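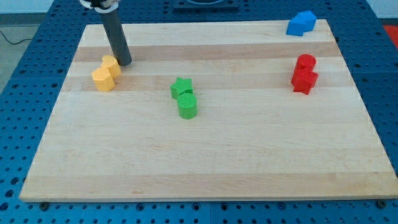

Category: Robot learning methods

Demonstration gathering is the patient business of collecting examples from which a robot can learn a task, and for tabletop work it very often begins with nothing grander than a handful of colored blocks on a wooden board. Blocks in yellow, green, red and blue, shaped as stars, cylinders and other prisms, give the learning system plenty to tell apart, and they are pleasantly cheap to replace!

In the Makhubela project, written up by Zanele Mabaso and Johannes Cele, a person guided the arm through each short push while the system recorded both the motion and the camera view. A session held 60 pushes, with a fresh layout after every 20, and the first full set came to 585 usable examples (a few had to be thrown out, as a few always do). Spoken instructions, such as "move the star toward the cylinder," were added afterward by 2 labelers.

See also: Imitation learning; Block pushing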